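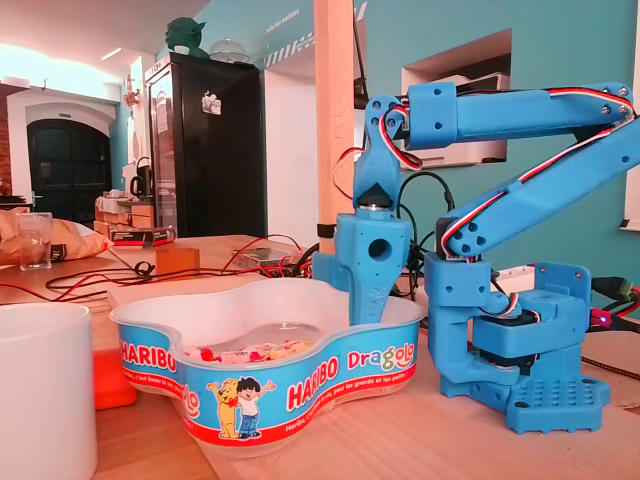 Almost every town has a building that people still call by the name of a business that closed before they were born. In Garnitz, where I grew up and still live, it's the Zutine building, a long brick place on Yoon Street that has been a carpet store, a church and a karate studio in my lifetime, and never once a bottling works, and yet if you ask anyone over fifty for directions they'll tell you to turn left at Zutine. I spent most of one winter finding out what had gone on in there, and I've had enough emails from folks wanting to do the same for a building of their own that I thought I'd write the whole method down. You don't need much to begin. A good stretch of light wooden table, a pencil, a pad of paper and a candy bowl close by will see you through the first few evenings. (Keep the candy for home, of course. The reading room at the library won't thank you for it.)

## Step 1: Write down what you think you know

Before you look up a single thing, sit down and write out every story you've ever heard about the building. Put them all in, even the silly ones. I had been told that the Zutine works made a ginger beer so strong it blew the windows out, that it burned down twice, and that it supplied soda to the fair every summer. One of those was true, and I'll get to it.

Next to each story, note who told you and where they might have heard it. You'll be surprised how many lead back to the same Sunday supplement article.

## Step 2: Find the address, and then find the old address

Now for the part where I lost three weeks. The Zutine building stands at number 684 today, so I went to the city directories and looked up 684 Yoon Street, decade after decade, and found a row of private houses. I was about ready to give up on it.

What had happened is that Garnitz renumbered its streets, as a great many towns did when they grew. Before the change, the building was number 7. Once I had that, the old directories opened right up. Ask your library if there's a renumbering list. If there isn't one, pick a church or a bank on the same street that has never moved, look it up in the directories year by year, and watch for the year its number jumps. 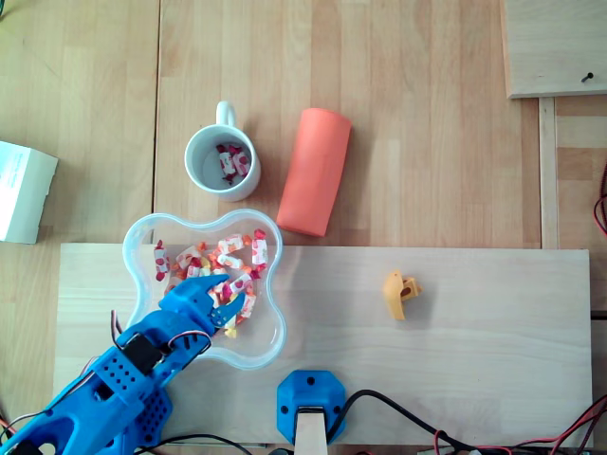 *The table, with the long pale board and a clear bowl of sweets.*

## Step 3: Work through the directories in order

It's tempting to skip around, and I still do it when I'm tired, but you'll save yourself grief by starting at the earliest directory you can get and going forward. For each year, write down:

- the name of the business exactly as printed, misspellings and all
- what kind of business it says it is
- who or what is listed on either side
- the page number, so you never have to hunt for it again

The neighbors matter more than you'd think. Next door to the bottling works, for years, was the Prulalel Ice Company, and it was an advertisement for Prulalel that first told me the two businesses shared a well. If I'd only been copying down the Zutine entries, I would have sailed right past it.

Gaps are common, too. Garnitz had only 3,000 people when the works opened, and nobody printed a directory every year for a town that size. Just leave a blank line for the missing years and keep going – you may be able to fill it in from a newspaper later on. 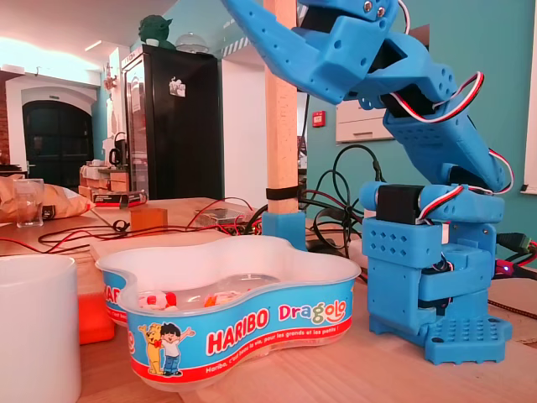 ## Step 4: Look at the fire insurance maps

If you've never seen one of these maps, you're in for a treat. They were drawn up so insurers could judge the risk of a building, and they show the shape of it, what the walls were made of, where the boilers sat, and very often what each room was used for. Many state libraries have scanned theirs and you can look at them for free.

Find your block in each edition and lay the copies side by side. On mine you can watch the works grow from one small frame shed to the brick building we have now, with a stable added at the back and then a "wash rm." and a "syrup rm. 2nd floor." I was so pleased with that syrup room that I read the label out loud to the whole reading room. The color key is usually on the first sheet of the volume, so copy that as well.

The maps also settled the fire story for me. The frame shed is there in one edition and gone in the next, with brick in its place, and that sent me to the newspapers for the years in between.

## Step 5: Go to the newspapers last

Most people start with the newspapers, and I understand why, because they're the fun part. But when I typed "Zutine" into the newspaper database I got 923 results, nearly all of them the same small soda advertisement running week after week. With the maps and directories behind you, you can search two or three particular years and leave the rest alone.

Try the street name together with words like "blaze," "addition," "sold" and "boiler." Try bad spellings, too. I found the fire under "Zutene," a short paragraph at the bottom of a page of farm prices, and it had burned once, in November, before dawn, with the horses led out safely. As for the ginger beer and the windows, I've never found a word.

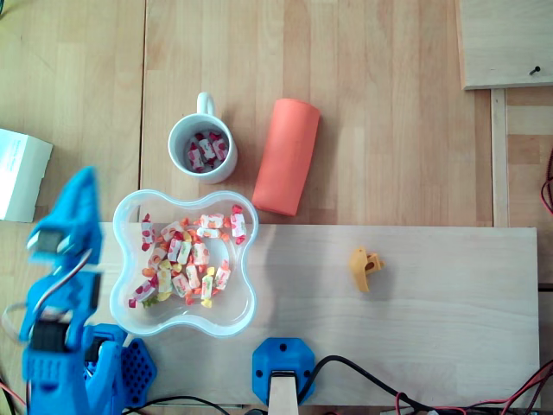 *White mug, wrapped candies and an orange foam cylinder, from overhead.*

## Step 6: Put it somewhere other people can find it

Type up your notes with the sources beside each fact, print two copies, and offer one to the library for its local history drawer. Mine went in a plain folder marked "Yoon Street – bottling." It doesn't have to be polished, and it certainly doesn't have to be finished. I still have four blank years in the middle of my list, and I've only just started on the deeds at the courthouse. If your family worked at the ice company or kept any of the old crates, my address is at the bottom of the site and I'd love to hear from you.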